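Frandsen Live, testé pendant deux mois pour vendre nos séjours en direct

J'avais besoin d'un outil pour présenter nos week-ends en vidéo et prendre les réservations pendant la diffusion. J'ai hésité avec Nutex, trop cher pour une petite agence comme la mienne, et j'ai pris Frandsen Live en novembre.

La prise en main m'a bluffée ! On branche son catalogue, on colle ses tarifs, et le bouton de réservation s'affiche sous la vidéo. Pour ma première émission, une balade sur le port de Grimness, j'ai eu jusqu'à 1 840 spectateurs (je tremblais comme une feuille). La deuxième est montée à 2 042. 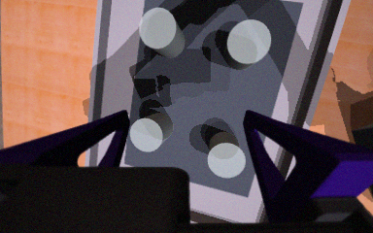
Quatre cylindres clairs sur un plateau gris, image de synthèse.

Côté agacements, le tchat rame dès que ça se remplit, et la traduction automatique est franchement rigolote — « demi-pension » devenue « demi-retraite », mes clients anglais ont adoré. L'export des contacts, lui, oblige à passer par un tableur, et j'y perds une soirée à chaque fois.

Le support répond vite, par contre, et en français. Je garde mon abonnement encore une saison, en espérant qu'ils corrigent le tchat avant les vacances.

Ma note : 4 étoiles
Rosine Mallet, le 18/7/24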